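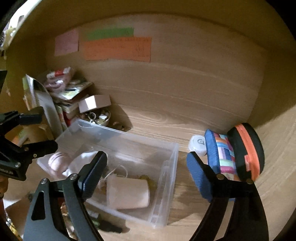 We got to Istwood at 9 on a Monday, four of us from the maintenance side at Grarneseo. The plan was to see one station from start to finish and learn how they keep it running, because we are getting a similar one and will be the people fixing it. The rest of the building we only saw on the way to the coffee machine.

The station is a pair of hand-held two-finger grippers and the wooden compartment they are used in. An operator holds the grippers and tidies or picks through household clutter, and the recordings go toward teaching a robot arm to do the same. Iason Kalogeropoulos runs it day to day. Dorota Bielecka does the repairs, and we spent most of the morning with her.

## How the station is laid out

The compartment is light wood with a strong grain, and its base is where all the handling happens. A clear plastic bin sits in there with small stuff in it and more around it. Paper labels with handwriting are stuck to the back panel in pink, green and orange. I asked what the writing was for. Iason keeps his notes for the day there, and they get replaced when the layout changes.

The gripper bodies are black. Each jaw rides on a linkage of angled arms with cut-outs in them, and the pivot screws are out in the open where you can reach them from above. That was the first thing Makis Stamatopoulos wrote down. Our current grippers hide their pivots under a cover, and half of every job goes into getting the cover off and back on.

A camera is mounted on the tool and looks down over the jaws, so what it records is mostly fingertips and whatever is between them. For maintenance this matters a lot. If a jaw sits a little crooked, it is crooked in every recording made that day.

## Morning check

Dorota let us watch the check and then had Dionysis Chatzigeorgiou do it himself on the second gripper. The written version is taped inside a cupboard door. I copied it down:

1. Wipe both pads with a damp cloth, then a dry one. No solvent.
2. Open the jaws all the way and read the opening value. It should be 148. If it is off by more than one, stop and go to the zeroing page.
3. Close the jaws slowly on nothing. The pads should meet flat, with no gap at the tip.
4. Push each jaw sideways with a thumb. Any click means a loose pivot.
5. Clean the lens and take a test clip. Both fingertips must show when open.
6. Pick up the foam block and set it down again.
7. Write the result in the book and initial it.

Dionysis took 12 minutes. Dorota says she needs less than half that, though she still reads the list every time. On step 3 his gripper showed a sliver of light between the pads, and he was ready to start adjusting. She had him wipe the pads again first. There was a crumb of glue on one of them and the gap went away.

## Pads

Pads are the part they change most. They are textured on the gripping face, and the texture wears down from the tip back. Glossy plastic is fairly kind to them. Grit and glass are worse, according to Dorota, and tape is a nuisance of its own: it leaves a film you can't see but can feel with a fingernail.

They used to change pads on a fixed schedule and gave that up. Now the pad comes off when the texture at the tip is half gone, judged against a new pad kept in a bag for comparison. Left and right are always changed together. I asked about using up one good pad from an old pair, which we do at home, and got a firm no. The jaws close toward a common middle, and a thick pad on one side pushes the object off to the other.

The old pad peels off with a plastic scraper. They clean the fingertip, press the new one on, and clamp it closed over lunch.

## Pivots and screws

Every pivot screw gets a dab of low-strength thread lock. Dorota's order is to loosen nothing until you have felt each joint separately, because the play you notice at the fingertip is usually coming from further back. She tightens until the joint drags and then backs off until the jaw falls shut under its own weight.

Unwood supplies the screws and spare arms. Delivery is slow, so they keep a full linkage for each side on the shelf. Makis asked whether left and right arms could be swapped in a pinch. They can't — the parts are mirrored, and forcing one on bends the fingertip.

The repair book was up to entry 319 when we were there. Most entries are one line. "Pivot, left, outer, retightened" comes up again and again. The longest entry describes a dropped gripper, which bent an arm so slightly that it took them two days of bad readings to find it.

## Changing over the objects

After the break Iason went through what they put in the compartment and how he decides. He wants a mix of stiff, soft, small, shiny and see-through in the same layout. On our visit that meant marbles and beads beside a clear storage box, with red felt, a dropper bottle, a roll of tape and a flashlight among the things in the box. Small shiny items are there on purpose, since they are hard for the camera and easy to lose in the pile.

From the maintenance side, the rule I want to take home is about loose cord. Thin cables and ribbon can find their way into the linkage. The operator is supposed to stop and lift clear the moment that happens, and never pull. Beads are the other one. After any layout with beads, the linkage slots get looked at with a light before the gripper goes back on its charger.

The foam block stays with the station whatever else changes. It is soft enough to show uneven closing, because one side dents more than the other.

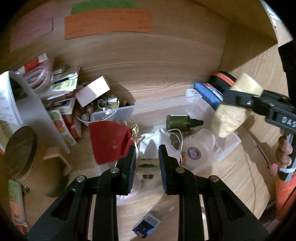 ## What we want for our own station

Gerasimos Politis is collecting these for the order, so add to the list if I missed something.

- Open pivots, reachable without taking off a cover.
- Two complete linkages in stock, one left and one right, from the first day.
- A comparison pad in a bag, dated.
- The opening value written on the gripper itself. Istwood keeps it only in the list, and Dorota would like it on the body.
- A paper repair book. Tsakiris offered us a tablet system and we can look at it later.
- A bench light for checking the slots.

Still open: who does the check when the operator starts before we do. At Istwood the operator does steps 1 to 3 and waits for Dorota on the rest. Our first shift begins an hour ahead of maintenance, so either we train two operators on the whole list or somebody comes in early. Dionysis has said he doesn't mind mornings.

Dorota is sending the zeroing page by email. I will put it in the shared folder under the station name.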